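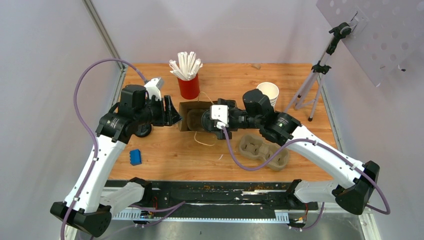

Figure 2. Two robot arms above a small open cardboard box on a wooden tabletop.

Home | Current Issue | Archive | For Authors | Contact
8 min read | 6 shares | 5 comments

3. Home-school contact during the first year

3.1 Setting and families

The study took place at two elementary schools, Fulley and Hapeta, which share a bus route and a school calendar. All families with a child in kindergarten were sent a letter in the fall, and 40 agreed to take part. In most of these homes one parent did nearly all the writing to and from school. We call this person the contact parent.

Each contact parent kept every note, message, and report that came home, and wrote a line or two after any talk with a teacher or principal. The diaries ran until the end of May. Parents could write on paper or by phone. Phone entries were shorter and had more spelling mistakes, which we left as they were.

3.2 What counted as good news

We sorted messages from school into three groups: good news about the child, problems, and routine business such as picture day or lunch money. A message was put in the first group only if it said something about that particular child. "The class had a great week" was treated as routine. Two of us sorted all the messages separately and settled the differences by talking them over.

The diaries held 157 messages of good news. Most came from the classroom teacher, and many were spoken at pickup. Parents wrote more about spoken comments than about written ones, and they often copied down the exact words. One mother at Hapeta wrote: "She stopped me by the gate to say he had helped a new boy find his cubby. I told his dad, I told my sister, I told everybody."

Families whose children rode the bus got fewer spoken comments. At Fulley, teachers made up part of the difference with short notes in the take-home folder. Hapeta had no folder, and bus families there mainly heard from school when something had gone wrong. Several of them wrote that they felt uneasy when the school's number came up on the phone.

3.3 School breaks

Contact dropped off before each break and was slow to start again. In the week after spring break, 5 families recorded no message of any kind. Parents still wrote about school during the time off, mostly about what the child said or missed. A father at Fulley noted that his daughter lined up her stuffed animals every morning and took attendance.

Teachers at both schools told us they had not thought of breaks as a gap for parents. Section 4 looks at the teacher interviews and at the pickup routines in each building.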